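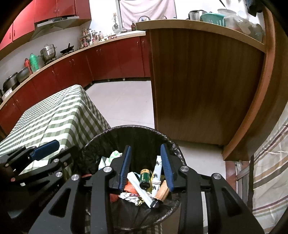 November, 10 p.m. Plemthorpe away, lost 2-1. Played 59 minutes at left back, then moved inside when Botond Nyitrai went off with the hamstring again. Our shape held until their second, a corner we defended with 6 in the box and no one on the near post. Pressing was late all first half – the gap between midfield and the back line was more than 20 yards at times. Left calf tight, iced it twice. Shevchuk wants clips reviewed before training. Clavamora at home next, on the small pitch.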